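How to standardise a sodium hydroxide solution with KHP

Sodium hydroxide is not a primary standard. The pellets take up water and carbon dioxide from the air while you are weighing them, so a solution made up by mass alone will always be a little off its nominal strength. Before you use it in any titration that matters you have to find its real concentration by titrating it against something you can weigh accurately. The usual choice is potassium hydrogen phthalate, nearly always shortened to KHP.

This page goes through the method for a solution of nominal 0.1 mol/L, using a 50 mL burette and phenolphthalein. The same steps work for 0.05 or 0.2 mol/L if you scale the mass of KHP.

What you need

Sodium hydroxide solution, nominal 0.1 mol/L, in a plastic bottle with a tight cap
KHP, analytical grade, dried
Phenolphthalein, 1% in ethanol
Distilled water, freshly boiled and cooled
Burette, 50 mL, class A if you have one
Three or four 250 mL conical flasks
Analytical balance reading to 0.1 mg
Safety glasses and gloves

Wear the glasses the whole time. Dilute hydroxide does not sting straight away on skin, but it is very bad for eyes, and filling a burette puts the liquid at face height. Stand the burette low and fill it through a funnel.

Preparing the KHP

Spread the KHP thinly in a weighing bottle and dry it at 110 °C for two hours with the lid off. Put the lid on loosely and let it cool in a desiccator. Do not go much hotter than 120 °C or it starts to lose water and turn into the anhydride, and your results will drift without any visible sign in the solid.

Dried KHP keeps well in a desiccator. We redo ours in July and again in winter, and whenever somebody has left the lid off.

Preparing the water

Boil the distilled water for five minutes and let it cool under a loose cover. Water that has stood in an open container holds dissolved carbon dioxide, which uses up hydroxide and makes the end point fade. With 0.1 mol/L solution the error is small. At 0.01 mol/L it is easily large enough to spoil the result. 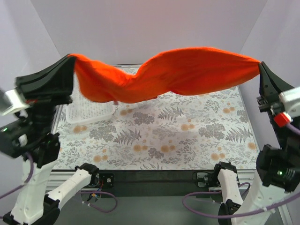 Certhorpe, 2023-11-22. The section on choosing the mass has been rewritten after a question from Yoon-hee Yeon, who pointed out that the old version gave a mass too small for a 50 mL burette.

Choosing the mass of KHP

The reaction is one to one: one mole of KHP uses one mole of sodium hydroxide. The molar mass of KHP is 204.22 g/mol.

Aim for a titre between 20 and 40 mL. Below that the reading error of the burette becomes a noticeable part of the result, and above it you risk having to refill. For a target of 34 mL at 0.1 mol/L:

moles of NaOH = 0.1 × 0.034 = 0.0034
mass of KHP = 0.0034 × 204.22 = 0.694 g

So weigh out a portion close to 0.69 g. It does not have to be exactly that. What matters is that you write down what you really weighed, to four decimal places. The old version of this page was written for a 25 mL burette and gave a target of 17 mL, or 0.347 g. If you are still using the smaller burette that figure is fine.

The titration

1. Weigh the KHP by difference into a clean conical flask. The flask may be wet inside with distilled water, but the weighing bottle must be dry.

2. Add 50 mL of the boiled water and swirl until everything has dissolved. KHP is slow in cold water. Warm the flask a little if you have to, then let it cool again. Check the walls for crystals and rinse them down.

3. Rinse the burette twice with small amounts of the hydroxide solution, letting it run out through the tap. Fill it, clear the air from the tip and take the first reading. Read to the nearest 0.02 mL if you can, at the bottom of the meniscus.

4. Add two drops of phenolphthalein to the flask. Keep to the same number of drops for every run.

5. Run in the hydroxide with steady swirling. You can go quickly until the pink starts to hang about for a second or two, then slow down to single drops. Rinse the walls once near the end.

6. Stop at the first faint pink that lasts for 30 seconds. If the colour is strong, you have gone past it. A pale pink that slowly disappears after a minute or more is normal — the solution is taking up carbon dioxide from the air.

7. Take the final reading and repeat with a fresh portion of KHP until you have three runs that agree.

Do a blank as well: 50 mL of the same water, two drops of indicator, titrated to the same shade. It should take a drop or two at most. Subtract this volume from each titre. If the blank comes out above 0.1 mL, boil new water.

Working out the concentration

Use this for each run:

c = m / (204.22 × V)

where m is the mass of KHP in grams and V is the titre in litres, after taking off the blank.

Suppose you weighed 0.6951 g, the titre was 34.12 mL and the blank was 0.04 mL. The corrected volume is 34.08 mL, or 0.03408 L, and

c = 0.6951 / (204.22 × 0.03408) = 0.09987 mol/L

Work out the concentration for each run separately and then take the mean. Do not average the titres, as the masses are different each time. The three values should agree to within 0.2%. If one is well away from the others, look for a reason before you throw it out, and do a fourth run in any case.

If the results do not agree

A slow trend upwards or downwards usually points to the burette. Look for a leaking tap, or a bubble that was in the tip at the start and came out during the run.

Scattered results are more often the end point. Put a sheet of white paper under the flask and keep the first good one beside you for colour. It will fade, so match the others to it soon.

If all the runs agree but the concentration is much lower than expected, the solution has probably been taking up carbon dioxide in the bottle. You can still use it with phenolphthalein as long as you standardise and titrate with the same indicator. For weak acids, or if you need to change to methyl orange, make a new one from 50% stock — the carbonate does not dissolve in the strong solution and stays at the bottom.

Label the bottle with the mean concentration, the date and your initials. Standardise again after two weeks, or sooner if it is opened every day. Do not leave the solution in the burette overnight, and rinse the tap well, particularly if it is glass.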